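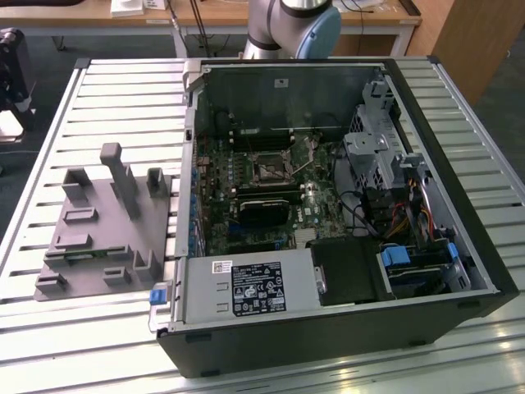

How often does a robot cell like this need to be checked?

Every morning before the first job, and again after anybody has moved the table, the plate or the arm. A full check of the bolts, cables and taught points is done once a month.

That is the schedule Bogumił Żak keeps at Foltedus, where he looks after a single cell used for work on desktop computers. The cell has one arm, a slatted aluminum table and a gray plate that holds parts and tools next to the computer. He set it up himself in December and has been the main person responsible for it ever since.

Żak came to the job from machine repair. He said the arm takes up less of his time than people expect.

"The arm I wipe down and listen to," he said. "If a joint sounds different from yesterday, I stop and look. Most days it sounds the same. The table and the plate are where I spend the time."

The morning check takes 9 minutes, according to the log sheet he keeps in a binder. He starts with the slots in the table. Screws fall into them, and a screw under the edge of the plate will tip it enough to matter. He runs a thin brush down each groove and then vacuums along the table. After that he puts a hand on each corner of the plate and presses.

"If it clicks, there's something under it, or a bolt has backed off," he said. "You take it up, you clean, you put it back. Then you have to check the points again. I don't like doing that, so I clean well the first time."

The points are positions the arm has been taught, such as the place above each holder on the plate and the places above the computer. There are 31 of them in the current program. Żak does not go through all of them in the morning. He sends the arm slowly to two, one at each end of the plate, and looks at the gap by eye with a feeler gauge in his hand. If both are good he signs the sheet. If either one is off, he goes through the whole list, and that takes almost 2 hours.

He said the posts and holders on the plate wear at different rates. The taller ones get bumped more, usually by a sleeve or by a computer case being set down. He looks for cracks at the base with a flashlight and keeps a second plate on a shelf, already drilled, so a change can be made without waiting. The spare came from Bielecka, the shop that made the first one.

The computer itself has to be put down the same way each time. It lies on its side with the panel off and the board facing up, and it goes up close to the plate. Żak wants the side of the case near the plate's edge but never pushed hard into it.

"If you push, you move the plate," he said. "It moves a little and you don't see it. Then the arm comes down a little wrong on everything. I found that out in the first week and I lost a day on it."

Cables inside the computer are the other thing he mentioned several times. Loose power leads can rise up after the panel comes off. The person loading the cell is asked to press them down and tuck them along the drive cage before stepping back. The arm does not start until that person has left the table and pressed the button on the far side.

Asked about repairs, Żak opened the binder to an entry marked 2020-09-30. The arm had been stopping partway through its approach, with a message about too much force when it was not touching anything. He first suspected the program. Then he thought of the payload setting, which was correct. The cause was a cable tie that had been pulled too tight near the wrist, so the cable dragged when the joint turned.

"I cut the tie, gave the cable more slack, and put on a hook-and-loop strap," he said. "The part cost nothing. Finding it took the afternoon."

He now moves each joint through its range by hand control after any work on the cables, and watches the cable the whole way. He has asked the others at Foltedus to do the same and to write it down, even when nothing is changed.

The program, which the staff call Akow, is backed up after every change. Żak keeps one copy on the network and one on a memory stick in the binder pocket. He writes the reason for the change on the sheet by hand. He said he had tried a maintenance tracking tool named Plereo and went back to paper because his gloves were usually on.

For someone setting up a similar cell, he suggested bolting down the table before anything else and waiting a few days before teaching the points. He also said to leave room to walk behind the table. At first his was too near the desk, and he had to reach over the arm's base to get at the connectors.

The next job on his list is a new brush for the slots. The one he has is losing bristles, and he has been picking them out of the grooves with tweezers.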